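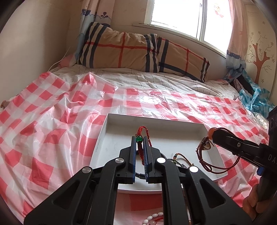

Cord bracelets in a shallow white box, guest bedroom, Raltthorpe

The second stop on the October visit to Raltthorpe was a private house, where Brigitta Hämmerli keeps a collection of cord and braided jewellery. Storage was the main interest of the afternoon. The collection stands at 114 pieces, all entered in a ledger by cord type, closure and date of acquisition.

Sorting is done on the bed in the guest room, over a checked plastic tablecloth in red, pink and white. Loose beads show up on it less well than on plain cloth, but it wipes clean and can be folded up with any dropped fittings inside. Pieces under review go into a shallow open box with low sides. Those that need no work go back to the cabinet on the landing.

The box held several items when we came in. One was a red braided bracelet with a thicker, darker woven section and a glossy green bead, translucent enough to pass light. Another was a thin braid in yellow-brown with red, green and dark sections. Dark cords and small ornaments lay beside it. The red piece is listed as a purchase from the Tolham fair and the yellow-brown one as a gift.

Hämmerli's method is to store braids uncoiled where length allows. Tight coiling sets a bend in waxed cord, and she has found it slow to relax. Knots are checked twice a year. Metal fittings are kept apart from undyed cotton, after some staining in an earlier batch kept in a Fankhauser tin.

The cabinet has 4 drawers, lined with unbleached paper. The lowest runs stiffly and is used for spare cord, about 400 metres by her estimate. Labels are tied on with thread, as adhesive ones had left residue on two of the older braids.

Visits are by arrangement, afternoons only. The Clarnholm bus stops at the end of the road, and the last one back leaves at 5.40 pm.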